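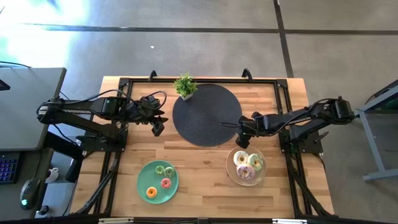

Two arms, seven donuts and one placemat on the Penholm bench, running Marchal 12.

Penholm releases Marchal 12, a planner for two arms that have to share a table

DUNDLOW, December 25, 2018 - Penholm today released Marchal 12, the latest version of its motion planning software for pairs of robot arms working over the same surface. The company is aware of the date. The build passed its tests, and the release script does not observe holidays.

Marchal plans both arms as a single problem. Earlier versions planned one arm, then asked the other to work around it, an arrangement that produced a great deal of politeness and very little throughput. In Marchal 12 either arm can yield partway through a move, and the software replans the pair in 140 milliseconds on an ordinary desktop computer.

"Version 11 had two arms and one of them was mostly a spectator," said Genalyn Aquino, who leads planning at Penholm. "We had customers asking if they could return the left one."

The release also changes how Marchal handles things that should not be squeezed. Each object can now carry a grip limit and a keep-level flag, and both are passed to the planner before a path is chosen. The team settled on frosted donuts as a standing test. They come in several sizes, they sit close together on a plate, and they keep a clear record of every mistake.

Clear plates get their own attention. Marchal 12 merges views from the wrist cameras over several positions before it commits to where a glass rim is, and it will stop and ask for another look when the views disagree. Users who would prefer it to guess can turn this off. Penholm would like them to call first.

Other changes include a cable model that keeps the arms from winding themselves up over a long shift, a log viewer that opens in under a minute, and the removal of 52 settings that no one on the support desk could explain.

"I wrote nine of those settings," said Virgilio Belmonte, Penholm's head of software. "I was asked what they did and I had to say I would get back to people."

Marchal 12 was tried out in November at Randon, a contract packing firm that runs paired arms on its mixed-tray line. Randon has since moved that line to the new version and has asked for a quieter error tone, now planned for the next update.

Marchal 12 is free to customers with a current support plan. Version 10 projects open without conversion. Version 9 projects open with a warning, and the warning should be read.

About Penholm
Penholm makes planning and perception software for two-armed robots. It is based in Dundlow and has 12 employees.

Press contact: Genalyn Aquino, Penholm, Dundlow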